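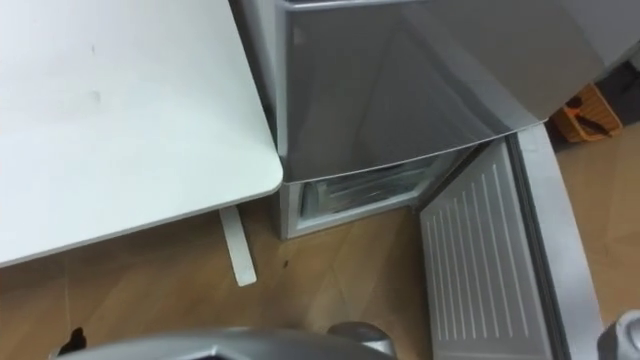

# pokano-portes

Module de perception et de planification pour l'ouverture des portes d'appareils ménagers avec deux bras. Il fait partie de la pile Pokano, maintenue par l'équipe logicielle de Trorkar à Pastau.

## État

Version du 2018-11-07. L'interface n'est pas encore stable : les noms des topics peuvent changer avant la version de février.

## Contenu du dépôt

- `perception/` : estimation de l'axe de charnière et de l'angle de la porte
- `plan/` : trajectoires pour les deux bras, avec test de collision
- `base/` : commande de la base mobile (modèle Ackermann)
- `outils/` : relecture des enregistrements et annotation

## Données

Le jeu contient 3,153 vues prises depuis la tête, réparties en 452 épisodes. Sont annotés l'état de chaque porte (fermée, entrouverte, ouverte) et le contour de la face intérieure. Pour 99 épisodes, l'axe de charnière a été mesuré à la main — ce sont eux qui servent à l'évaluation, merci de ne pas les utiliser pour l'entraînement.

## Utilisation

```
make
./outils/relire --episode 12 --vue tete
./plan/ouvrir --porte bas --simulation
```

L'option `--simulation` est active par défaut. Pour commander les bras réels, il faut la désactiver dans `config/bras.yaml`.

## Limites connues

- Les reflets sur les façades métalliques perturbent la profondeur. Le filtre rejette ces points, mais parfois il rejette aussi le bord de la porte.
- Une porte basse ouverte peut être masquée par les bras. Dans ce cas le planificateur garde la dernière estimation valide.
- Les tiroirs ne sont pas traités.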